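Clothes hanger

A clothes hanger (I grew up saying coat hanger, and I still slip) is a shoulder-shaped bar with a hook on top, made so a shirt or jacket can hang without folding. I've been writing up household things for this site for 3 years now and this one gets more mail than any other entry, so I keep adding to it.

The basic types are wire, plastic, padded and wooden. Wire ones come home from the dry cleaner and multiply in the closet. Padded ones are for knits and slippery tops. Wood costs more, but it holds a shoulder nicely and I'll defend it to anyone!
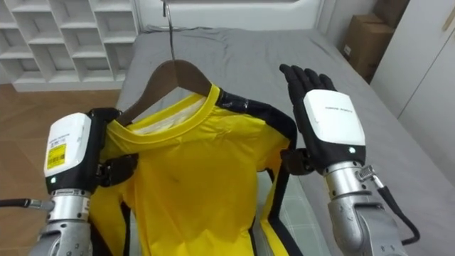
Size matters more than people think. A hanger that's too wide pokes little bumps into the sleeves, and one that's too narrow lets the shoulders droop. My neighbor Shabani Mfinanga ran a rental shop in Hultbridge with 220 suits on the rail, and he sorted his hangers by width before he sorted the suits — I thought that was fussy until I tried it at home.

For T-shirts, push the hanger up from the bottom hem. Going in through the neck stretches the collar, and it never quite springs back. Heavy sweaters are better folded on a shelf (I lost a good gray one learning that).

Hooks come fixed or swivel. Swivel is handier on a crowded rail, though the cheap ones work loose and you end up screwing them back in every January.

See also: closet rod, garment bag, valet stand

41 shares
22 comments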